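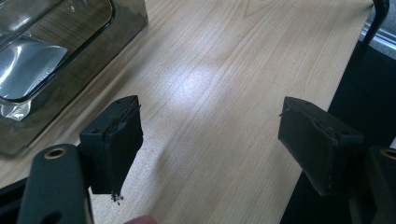 Stinora hand gripper kit - anyone else renewed for January?

kiros_t
Posted December 8, 2022

So I've had the Stinora handheld kit for 4 months now and the renewal email just landed. Before I pay up again I wanted to hear from other people using it for tabletop demos. My main gripe is the pads. The black rubber on mine is worn and peeling along the edges, and one of them has a stringy bit sticking out at the corner. Bits of fluff collect on the other one too. I do foil and clear containers mostly, nothing rough!

The rest of it I really like. It's light, the fingers are easy on my hands, and the software side hasn't given me any grief.

benchmoth
Same here with the rubber. I got 1000 demos out of my first pair before I swapped them, and they looked pretty sad by then. Still gripped fine though, so I'm not sure I'd call it a fault. Pads are consumables.

LiyaYimer
Gonna disagree with benchmoth. If they're consumables then put a spare set in the box! Stinora wants $30 a pair plus shipping, and I waited 30 days for mine. I had a Lutel kit before this one (clunkier, heavier, ugly case) and the pads on that thing never frayed on me once.

benchmoth
Sure, but the Lutel pads are hard as a hockey puck. Try picking up a sheet of crumpled foil with those and then come back and tell me about it.

LiyaYimer
I have, and it worked okay if you came in low - slower, I'll give you that.

kiros_t
Okay, foil is half of what I do, so that matters to me. Has anybody tried re-covering the pads themselves? Each block has two little screws holes on top so I'm guessing they're meant to come off.

fikre_fan22
I did mine with stick-on rubber sheet from the hardware store. Cut it a hair short of the edge so the corners don't catch. Don't go thick or the fingers won't close all the way and your widths come out wrong. Ask me how I know lol

kiros_t
Ha, thanks! Did you have to recalibrate after?

fikre_fan22
Yep, open and close routine, couple of minutes. Support walked me through it on chat and they were nice about it.

LiyaYimer
Ask them to throw in a pair with the renewal, Kiros. They did it for me after I complained about the wait.

kiros_t
Just emailed them. Will post what they say.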